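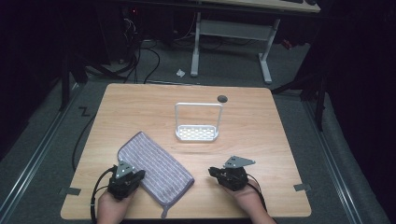

Otbridge Publishes Results of Hand-Held Gripper Comparison

OTBRIDGE – The Verbeke Laboratory for Applied Handling today released the results of a comparison of 4 hand-held gripper designs used to record manual tasks for robot training. The work ran through August and produced 519 recordings, of which 500 met the laboratory's criteria for completeness and have been passed to its partner, Kuletti, for analysis.

The grippers are held by a person, one in each hand, and operated at a table. The motions are recorded and later used to teach robot arms fitted with matching jaws. Operators in the Otbridge study worked with household items, among them a striped towel and a white plastic caddy with a tall handle, on a wooden tabletop with tape marks along its near edge.

Each design was scored on jaw alignment, operator fatigue and the share of recordings that had to be discarded. Towels were included at the request of Kuletti, whose customers in commercial laundry have asked for better handling of edges and hems.

"Soft goods separate one gripper from another very quickly," said Godelieve Jacobs, head of the laboratory. "A design that performs well on a rigid tray can lose a towel edge at the second fold. We wanted both kinds of object in the same session, handled by the same people."

The highest overall score went to the Urkora design, a cabled unit with black jaws and a perforated metal plate mounted on top. Operators rated it first for grip on thin fabric and second for comfort. Its weak point was the cable, which several operators found distracting when turning the wrist inward. The laboratory has recommended a lighter cable and a different exit angle.

Of the 500 accepted recordings, 207 involved cloth. These will be examined separately, and a technical note on fold accuracy is in preparation under the direction of Wim Lambrechts, who designed the test protocol.

Howard Bickerstaff, product manager at Kuletti, said the company would use the findings in its next round of purchasing. "We have been choosing grippers largely on the data sheet," he said. "The scores from Otbridge give our engineers a common basis for discussion, including on points where we disagree."

A second series will compare wrist cameras and controllers with the gripper held constant. The object set will be extended to include lidded containers and small garments.

The full score tables and the test protocol are available on request from the laboratory. Requests to visit the Otbridge facility should be made in writing.

Press contact: Gerrit Michiels, Verbeke Laboratory for Applied Handling, Otbridge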